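Running a Small Lodge Through the Shoulder Season
Speaker notes, Ignacio Cisternas, Skustlow Lodge 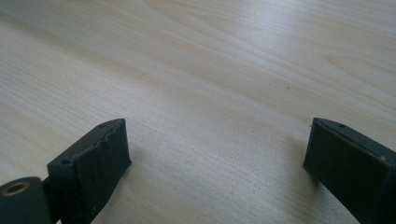

Start with the numbers. 40 beds, open 270 nights last year. Most of the money comes in between the end of June and August. The talk is about the other months.

Slide 2. Rates. We used to drop the price in October and hope. Now we keep the room rate and give the third night free. Average stay went up. Mention that weekday groups still ask for the old rate and we usually say yes.

Slide 3. Bookings. Moved from the paper diary to Gilex two winters ago. 282 bookings came through it in the first spring. Two double bookings, both my fault. Tell the bunk room story if there's time.

Slide 4. Heating. Close the top floor when we have fewer than six rooms sold. Drain the pipes up there. Ask who in the room does the same.

Slide 5. Neighbors. Yazzie Outfitters sends us their fall hikers and we send them people who forgot boots. No contract, no commission.

Slide 6. What didn't work: the winter breakfast buffet. Too much thrown out. Guests now order the night before.

Questions. Leave ten minutes. Handouts are by the door.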